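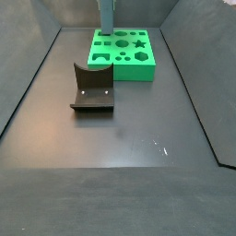
The open day at Skokden began at 11 with coffee in paper cups and a warning about the stairs. The building used to be a carpet warehouse, and the carpet people took all of the charm with them when they left. What remained was a long cold hall, a great many extension leads, and visitors in lanyards trying to look as if they knew what a servo was.

I had come for the toddler's toy. It was listed in the programme as "Contact-rich insertion: a live demonstration, Kitlow group", which is how a shape sorter gets into a research budget. My neighbour in the queue, a retired buyer for a chain of garden centres, had read the same line and was expecting something medical.

Kitlow's people had set up at the far end, past the tea urn and a firm called Mestmont who were giving away tape measures. The idea is easily told. Blocks go in holes. Each hole has its own shape, and the arm has to bring the right block to the right place, line it up and let it down. Children manage this well before they can be trusted with soup, a point made aloud by at least one parent in every group that came past.
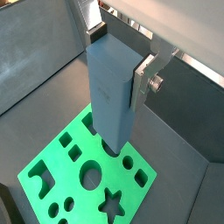
Nearly there: the blue block held above the green board, with the star and the large round hole still open.

What you learn by standing there is how much of the job is the last little bit. Getting across to the board is easy enough, and the arm does it with the air of a waiter who has worked the room for years. Then it slows down. It hovers. It appears to think better of the whole thing. A young engineer in a fleece explained that a camera near the gripper gives it a close view at this stage, and that a very small tilt is enough to make a block catch on the rim and stay there. She had clearly explained this many times since breakfast and was still being nice about it.

The audience, which had wandered in to be polite, went silent. I've been to county cricket with less tension. A boy of 7, front row, crisp packet held quite still, whispered "turn it", and the adults around him nodded as though he'd been hired to advise. 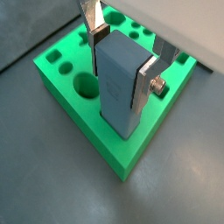

The blue block upright in its slot, with both fingers still holding on.

There was applause. Somebody whistled. The arm, which has no manners, took no notice.

I asked the engineer what it was all for, since the world isn't short of filled shape sorters. Plugs, she said. Plugs and connectors and lids, and anything else that has to go into something else without being forced. A good deal of factory work comes down to that, and much of it is still done by hand by people with sore wrists. The foam is kind to beginners. It gives a bit, it's cheap to cut, and the arm can lean on it without a bill arriving. Pattinasarany, the parts maker that pays for a share of the work, would like to see the same thing done in metal. She said this in the voice people use for a visit to the dentist.

The talk that followed lasted 40 minutes and had 6 slides, one of which was a photograph of the car park. I slipped out during the car park and went back for another look.
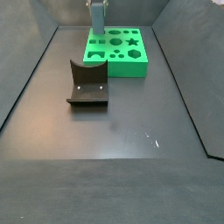
The pockets empty, the black holder in front, and the end of the arm over the back of the green block.

The garden centre man was there too. He had missed his lift, he told me, and didn't much mind. We stood at the rope with fresh coffee and discussed the hexagon, which he thought would be a swine, and the star, about which he was more hopeful. Behind us Mestmont had run out of tape measures and started on the pens.

Skokden opens its doors again in April. Bring a coat, and go before the talk.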